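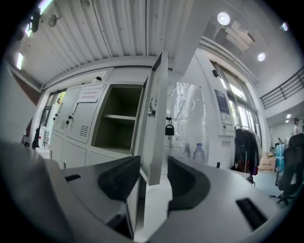 Slide 1. Hand-held gripper, jaws open, at the locker bank. Ulside workshop.

(Wait for people to find seats. Say hello, thank them for coming back after coffee.)

So I want to spend my time with you on house rules, the small ones that get taped to a wall and then forgotten. We have a notice of our own, up over the closed lockers, and I'm as guilty as anyone of walking past it.

At Ulside we wrote our first set of rules for the Bakero project in February, and bless us, it ran to 40 items. People were very polite about it. We've since cut it right down, and I'll take you through the ones that survived.

Rule one, look at the finger pads before you pick the gripper up. Ribbed rubber wears slowly, and you stop seeing it. Molline went back through 2,254 recordings and had to set aside 173 of them for worn pads, which was a long week for everybody (pause here, let the Molline folks groan).

Rule two, open the jaws all the way before you approach a door. A half-open start makes two people's recordings very hard to compare.

Rule three, write down how you found the locker. Door open or shut, shelf in or out, padlock on or off the hasp. El Khatib asked us for this and I grumbled at the time, and I'd like to say in public that they were right.

Rule four, tell the people sharing the room before you start, and stop when somebody walks through. You can always do another take!

(If short on time, skip to the checklist handout. There are 111 copies by the door, so please take one for a colleague.)

Last slide is the one-page version. Leave it up during questions, and ask whether anyone has a good rule for glass doors, as we're still arguing over ours.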